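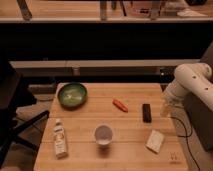

Fillton has released the second part of its guide to clearing and sorting small worktables, covering surfaces that collect both kitchen items and office items over a working week. The guide was written by Jolán Takács and Reto Kaufmann and runs to 39 pages. Its main rule is that every item on a table is placed in one of four groups before anything is put away: food, dishes, containers with contents, and everything else. A pale butcher-block top with a green ceramic bowl, a white cup and a white plastic bottle lying on its side already calls for two of these groups, and the bottle is handled first. Under the guide, any container found on its side is stood up before other items are moved, and its cap is checked by hand.

The first part, issued in November, dealt only with drawers and closed cabinets. Readers sent in 581 comments, and a large share of them asked for the same treatment of open surfaces. Kaufmann said the open-surface version took longer to write than planned. "A drawer has walls. On a table, people leave things where their hand happened to stop, so we had to start with position and get to storage later," he said.

The order of work is fixed. Containers come first, followed by loose food, small electronic items, dishes and cleaning items. Loose food goes into a bowl if a clean one is already on the table, and otherwise to the kitchen. Bowls stay in a back corner until the rest of the surface is clear, which leaves the front half free for wiping. Cups are moved last among the dishes and are carried one at a time.

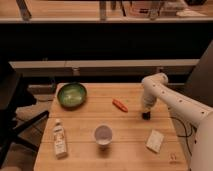
Tabletop with the bottle upright at front left, the bowl near the back left corner and a carrot lying between the table's center and its back edge.

A separate chapter covers solid wood tops. It advises wiping along the planks, drying the seams with a second cloth and leaving small surface marks alone unless they can be felt with a fingernail. Sanding is not covered. Takács said a section on oiling was removed during editing and will be issued as a 2-page sheet.

Silvan Brunner, who reviewed the draft for Clevgate, asked for a shorter method for shared rooms, where the owner of an item may not be present. The final text includes one: unclaimed items are moved to a single tray and left there until the end of the day.

The guide is dated March 22, 2025, and is available in print from Fillton. A third part, on shelves and ledges, is in preparation.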